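Waiting for the inquest: a few words on rumours

Hello again, and thank you for all the kind messages about the last newsletter, which I have very nearly finished answering. A good many of you have written since Thursday about the Devosdale actor whose death was in all the papers, and most of you wanted to know the same thing, namely what the post-mortem said and why we haven't printed it. I thought I'd put my answer in one place (with a cup of tea beside me, so forgive me if I wander).

The short version is that the full report hasn't been made public. What we do have is a brief statement from the family, four sentences long, and word from the coroner's office that an inquest has been opened and adjourned. That's quite ordinary. An inquest is often opened soon after a death so that the body can be released and the funeral arranged, and then it's put off while the doctors and laboratories get on with their work. Some tests take weeks, and some take a good deal longer than that, and I know how hard it is to wait when you've watched somebody on the television every winter for 30 years and feel you knew them a bit.

Meanwhile there are pages going round which promise "the exact cause" in the heading and then, if you read right down to the bottom, give you a birthday, a list of old programmes and a guess. My sister in Prultham sent me one that had been shared 200 times by breakfast. I read it twice, looking for the part where it said who had told them, and I never did find it! Do have a look for that yourselves before you pass anything on. If a page says "sources say" and leaves it there, I'd put it to one side and wait.

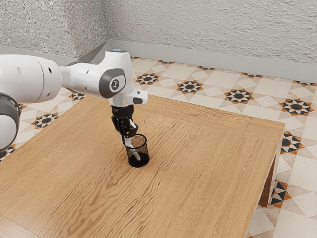

One reader in Flisdale wrote back to say that all this caution is very well, but that families are sometimes glad of people asking, and that when her own father died it was the neighbours' questions that made her go along to the inquest and hear things properly. She added that she'd had no idea she was allowed to sit in the room.

I was so pleased to get that, because she's quite right, and I ought to have mentioned it. Inquests in England and Wales are nearly always held in public, and you can generally go and listen without giving a reason. The hearing lists are put up beforehand by the coroner's office, and if you can't find the one you want, a telephone call usually sorts it out. The post-mortem report itself is another matter. It goes to the family and to others with a proper interest in the case, and the rest of us hear what is read out on the day.

Several of you asked about flowers. The family would like donations to the Šimkus theatre fund instead, and the collecting tin at our last coffee morning came to £40, which was lovely of you. We'll have it out again next time. When the inquest date is announced I'll put it at the top of the newsletter.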